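Plidodley Shared Workshop
Minutes of the members' meeting

Date: Friday, October 1, 2021
Place: Upstairs room, Plidodley
Present: Jummai Aliyu (chair), Satish Devadiga, Ieva Sproģis, Konrad Ziółkowski (minutes)
Apologies: Svenja Brinkmann

The meeting opened at 6:30 p.m.

1. Minutes of the last meeting

Approved with one correction. Under "Storage," the shelf assigned to the sewing group is the second from the bottom, and the minutes had it as the second from the top. Konrad has changed the file copy.

2. Matters carried over

Window latch, north side. Fixed by Satish. The old latch is in the spares drawer.

Key to the paint cabinet. Still only one copy. Ieva took it to Jandgate to be cut but the shop did not have the blank in stock. She will try again this month.

Floor mats. Two quotes were asked for and one has come in. Carried over until the second arrives.

Noise on weekday evenings. No further word from the office downstairs. Jummai suggested leaving it off the list unless they write again. Agreed.

3. Work tables

Satish went over the state of the tables. The two by the door are in fair condition. The long one under the lights has glue spots at one end and needs sanding there before it gets another coat of oil. Ieva asked whether the whole top should be done. Satish said he would prefer to do the one end first and look at the color afterward, as the oil left in the can is a different brand from what was used in April.

Konrad asked that members stop cutting directly on the tabletops. There are cutting mats on the hook by the sink and they are not being used much. Jummai will add a line about this to the sign-in sheet.

It was agreed that the long table will be out of use for one weekend while the oil dries. Satish will pick the weekend and send a note to all members at least 7 days ahead.

4. Sorting of small parts

This took up most of the meeting.

Ieva reported on the drawers in the tall cabinet. Screws, hooks, hinges and picture wire are mixed together in most of them, and the labels no longer match what is inside. She emptied three drawers as a trial and it took her an entire evening. Her view is that the drawers are too deep for small parts and that things get pushed to the back and forgotten.

Her proposal was to move the small parts to open trays that can be carried to a table and put back on the shelf afterward, and to keep the drawers for hand tools and tape.

Discussion:

Satish was in favor but wanted the trays to have straight, high sides. The shallow ones from the kitchen were tried last year and parts slid over the edge whenever somebody carried one across the room.

Konrad asked about dust. Open trays will fill up with it, especially with sanding coming up. Ieva said lids could be bought later if it turned out to be a problem. Konrad would rather see lids priced now. No decision on lids.

Jummai asked for a single type of tray so that they can be swapped around on the shelf. She also asked that clear labels go on the short side, facing out. Ieva pointed out that tape does not hold well on smooth plastic and offered to test the printed labels from Schouten against ordinary masking tape.

Svenja had sent a comment by email, read out by the chair. She supports the change but asks that the bead and button stock be left alone, as the sewing group sorted it over the summer and knows where everything is. Agreed without discussion.

Decisions:

The small parts will be moved to trays on the middle shelves.

The budget for trays is set at $30, to be taken from the general supplies line. Anything over that comes back to the next meeting.

The old drawer labels will be removed all at once, on the day the parts are moved, so that there is no period with two systems side by side.

5. Tray on trial

Ieva put forward the white plastic tray with tall, smooth walls and a flat inside. Satish liked the height of the sides. Konrad said that with a flat bottom the small screws will all end up in one corner when the tray is tipped, and suggested loose dividers cut from card. Jummai said dividers could be left to whoever looks after each tray.

There was a question about the light color. Satish finds dark screws easier to pick out against white. Ieva agreed but noted that white will show marks, and asked that nobody use the trays for paint or stain.

Agreed to go ahead with this type for the trial. If members have complaints, they should be written in the book by the door so that they can be read out next time.
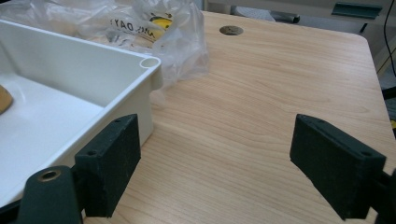
6. Cleanup day

A cleanup day will be held before the end of the month, starting at 10 in the morning. Jobs agreed so far:

Ieva: empty the remaining drawers onto the tables and sort by type
Konrad: wipe down the shelves and put up the labels
Satish: check hand tools and set aside anything broken
Jummai: take the scrap metal and cardboard away by car

Svenja will be asked if she can bring the large vacuum cleaner. If she can't, the small one will have to do, and it needs a new bag first.

Lunch will be soup and bread. Jummai will collect $7 from each person who wants to eat. Please tell her by text and not on the day.

7. Supplies

The wood glue is nearly out. Konrad will order one large bottle and two small ones.

Clorine surface cleaner: one bottle left. Ieva said the smell is too strong with the windows shut and asked for something milder. Satish has no objection as long as it takes off pencil marks. One bottle of another cleaner will be tried on the tables by the door.

Sandpaper: about 20 sheets left, nearly all coarse. Satish to buy fine and medium before he starts on the long table.

8. Any other business

The clock over the sink is slow again. Konrad will change the battery, and if that does not help it will be taken down.

Somebody has left a green coat on the hooks since before the summer. It will go to the charity box after the cleanup day if it is not claimed.

Ieva asked if the heating could be set to come on earlier on Saturdays. Jummai will speak to the office downstairs.

9. Next meeting

First Thursday of next month, 6:30 p.m., same room. Svenja to take minutes.

The meeting closed at 7:50 p.m.

Actions

Jummai: line on sign-in sheet about cutting mats; lunch money; scrap run; heating
Satish: sand and oil one end of the long table, notice to members; sandpaper
Ieva: key to paint cabinet; label test; buy trays within budget
Konrad: price lids; glue order; clock battery; chase second quote for floor mats
Svenja: large vacuum cleaner, to be confirmed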